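About Ornero

Ornero is a small research company. We study how a robot can understand objects that it sees through something else: a plastic bin, a jar, a glass door. For a person this is an easy thing. For a robot arm it is still a hard problem, and many laboratories prefer to remove the clear objects from the table before they start.

The company was started by Hatice Taşdemir and Murray Lockyer, who worked before on depth sensing for packing lines. They saw the same failure again and again. The depth sensor gave a wrong distance when there was plastic in front of the part, and the arm stopped or reached to the wrong place. In February they rented one room in the Plarkwood building and began to test their own method. Today we are 16 people and we use the full floor.

Our method

We call it Kurkton. Most systems try to repair the depth picture after it is taken. Kurkton first asks a different question for each region: is there a clear surface between me and this object? It learns the answer from the bright lines and reflections on the plastic, and from small shifts of the background when the view changes. Only after this step does it estimate where the object is and whether the arm can reach it directly. If the object is covered, the plan must begin with the cover.

We like to work with dice. They have a known shape, the pips show which way they are turned, and they exist in many sizes and colors, some solid and some translucent.

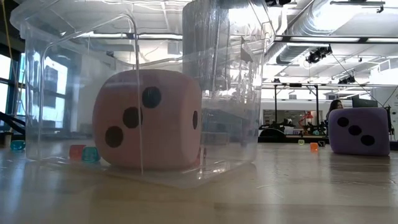
Foam dice and small dice on the test table, with one large die under a clear bin.

In our last study we prepared 656 table arrangements, and in 137 of them at least one object was fully covered by clear plastic. Kurkton marked the covered objects correctly in nearly all of these. The weak point is still the small translucent dice close to a bin wall, where the color of the die and the reflection mix together. Saskia Tapsell leads the work on this, and she is also the person to ask about our labels.

How we work

Every result is repeated on a different day, by a person who did not write the code. We keep the window light and the ceiling lights as they are. Hélder Cordeiro is responsible for the arms and Bronwyn Tipoki for the software.

We welcome visits from students and from companies who have a similar problem. The next open afternoon is Tue 3 July. Please write to Bronwyn before you come, as the room can take 21 visitors.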